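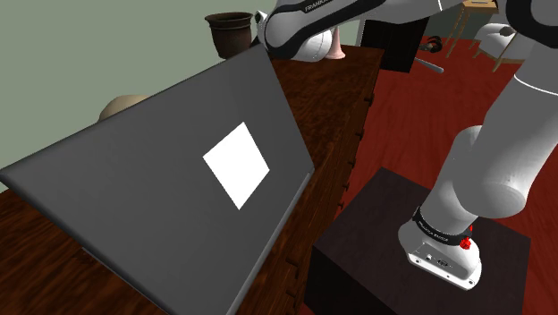 Do you need to replace your desk? Probably not

January 2025 was not two weeks old before the first "new year, new workspace" flyer came through my door. Grirwood wants me to know that the desk I'm sitting at is holding me back. Pernik, the furniture outlet past the ring road, says the same thing in bigger letters, and adds that buyers can spread the cost over 36 months.

I have had this column long enough to be suspicious of anyone who diagnoses my back from a flyer. So I asked readers what they paid for their last desk and whether they'd do it again. We had 231 replies, which is a lot for a newsletter that usually hears from people only when the crossword is wrong.

The dearest desk on the list cost $900. It goes up and down at the push of a button. Its owner wrote that she raised it every day for a month and that it has been at sitting height ever since, with a printer on it. She was not the only one. Plenty of you own a standing desk, and a fair number of you admitted that you sit at it.

I don't say these desks are useless. Some readers with bad hips swear by theirs and I'm not going to argue with a bad hip. What I doubt is the sales talk. The Younis brochure promises "up to" a better afternoon, and I have read that sentence several times without finding out what it means. Up to could be nothing at all.

Malathi Mathew, who has repaired and refinished furniture in Plestuvley since before I moved here, was blunter than I am. "People bring me their grandmother's table and ask if it can be a desk," she told me. "It's a flat top at the right height. It's a desk already." Her advice was to sit down, let your arms hang, bend your elbows and see where your hands land. If the surface is well above them, raise the chair and find something for your feet. A solid box will do.

She is just as hard on the extras. Cable trays she likes. Desk mats she calls a place to lose paper clips. Drawers she would keep at any price, and she thinks the fashion for desks without them is a way of charging more for less wood. Having looked through the Pernik catalog, I can't say she's wrong. The cheapest model with even one drawer is on page 2, and after that they more or less vanish until the "executive" section.

If you still want to buy, go to the showroom and lean on the thing. Push the front edge sideways. Open whatever opens. Ask what delivery costs before you ask about the finish, and ask who takes it back if it wobbles. The young man I spoke to at Grirwood had to go and check, and came back with a leaflet about wood oil.

The Pernik sale runs until April, according to the flyer. Last year's did too, and then it was extended.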